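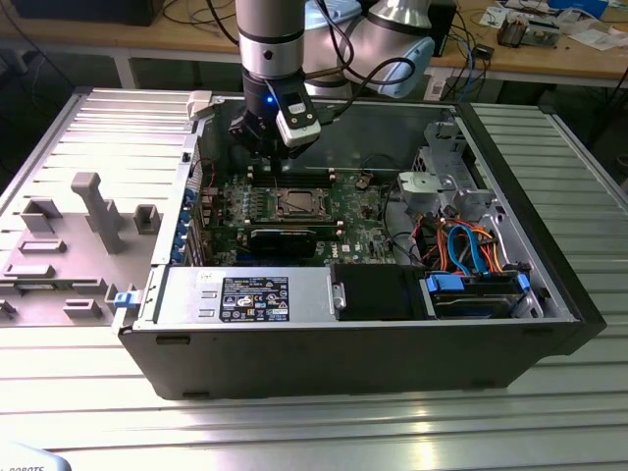
Section 5: Opening up the tower and getting to the board

Okay, the fun part! By now you've done the outside wipe-down from Section 4 and filled in the intake sheet, so let's get inside. I'm writing this for the desktop towers we see most often at Sisis, the black ones with blue latches and handles on the parts that are meant to come out. If yours is a different make, the order still works, but you may have to hunt a little for the latches.

Give yourself an unhurried stretch for your first one. My own first tower ate most of an afternoon (I stopped for lunch twice), and now it's a pretty relaxing job.

What you'll want within reach

A Phillips screwdriver, medium tip. The magnetic Koller is my favorite but anything that fits the screws will do.
A dish for screws.
A wrist strap with a clip.
Soft brush and a can of air.
Lint-free wipes and isopropyl alcohol.
Masking tape and a pen.
A Farnex anti-static bag for each memory module you take out.

CAUTION: Shut the computer down, switch off the power supply if it has a switch, and pull the power cord out of the back. Then hold the power button in for 5 seconds. Please don't skip this one, even if the machine hasn't been plugged in since April.

CAUTION: The power supply itself stays closed. It's the silver metal box with the black label, and there is nothing in it for us to clean or fix. If it smells burnt, tag the whole tower and stop there.

Getting the case open

1. Lay the tower down on its side with the removable panel facing up. A slatted work table is fine, just keep the feet of the case from catching on a slat when you turn it.

2. Release the side panel and lift it away. Set it down flat next to the case with the inner face up. Some panels have plastic bits on the inside, and I like to have those where I can see them. Any loose little brackets can sit right there on the panel too, it makes a perfectly good tray.

3. Clip your wrist strap to bare metal on the case. Painted metal doesn't count!

4. Take a phone picture before you touch a single cable. Take another from the other side. You'll thank yourself at the end, especially around the drive bay, where the orange, red, yellow and blue cables all bunch up together.

Finding your way around

The green board across the middle is the motherboard, and on this type you'll find a small white DELL printed on it. Down one side are the covers for the expansion slots, with the blue latches alongside. The hard drive sits in its bay with two blue handles on the carrier, and the black fan shroud is between the drive and the power supply. The memory slots are the long black ones near the processor.

NOTE: If you're used to working with a tower standing up, everything will feel rotated. I still turn my head sideways now and then. Pick one way to face the case and stay there for the whole job.

Dusting and unplugging

5. Start with the soft brush and loosen whatever has settled on the board, then use the air in short bursts. Hold fan blades still with a fingertip while you blow. Keep the can upright or it'll spit.

6. Label each cable with a bit of masking tape before it comes off. Short names are best (mine say things like "drive" and "front fan"). Grip the plug, never the wires. The little fan plugs can be stubborn, so wiggle gently from side to side and give them a moment.

7. Move the freed cables up and over the edge of the case. If one won't stay put, a loop of tape on the outside holds it nicely.

Memory and battery

8. Look for the white latch clips at the ends of the memory slots. Press the clip outward and the module will lift a bit at that end. Hold it by its edges, pull it straight up, and slide it into its bag. Write the slot position on the bag. Fares Tarawneh puts his in order along the top of the table and skips the writing, and I've never once seen him mix them up, but I would.

9. Find the coin cell, the flat silver battery in the round socket. There's a small fan header close by with orange, blue and black wires, so move those aside with one finger before you go in with a tool. Ease the little spring clip back with a Dristeck plastic pry tool and the battery should tip up. Check it with the meter and write the reading on the intake sheet. Leave it out if it's low, and put a fresh one in, marked side up.

NOTE: With the battery out, the clock and the setup settings may reset. That's fine, we go through them again in Section 6.

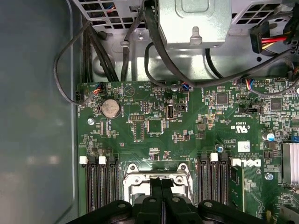 Working near the processor

10. Have a good look at the metal frame around the socket before you do anything. If there's no trouble noted on the intake sheet, leave the frame closed and move on to step 13.

11. If the sheet says to check the socket, open the frame slowly and lift the processor straight up by its edges. Put it on a clean wipe, metal lid down.

CAUTION: Never brush, wipe or blow air into an open socket. The contacts bend if you so much as look at them, and I can't straighten them for you. If you see one out of line, take a picture and call Najwa Kassab over.

12. Wipe old paste off the lid with a little alcohol and let it dry. Line up the marked corner with the mark on the socket, lower the processor in with no pressure at all, and close the frame.

13. Put the memory back in the positions on the bags. Push down evenly until the clips close on their own.

14. Reconnect the cables one by one, peeling off each tape label as you go. Any tape left over means there's a cable left over!

15. Compare everything with your phone pictures, count your screws back out of the dish, and leave the side panel off for now. You'll want to watch the fans during the first power-up in Section 6.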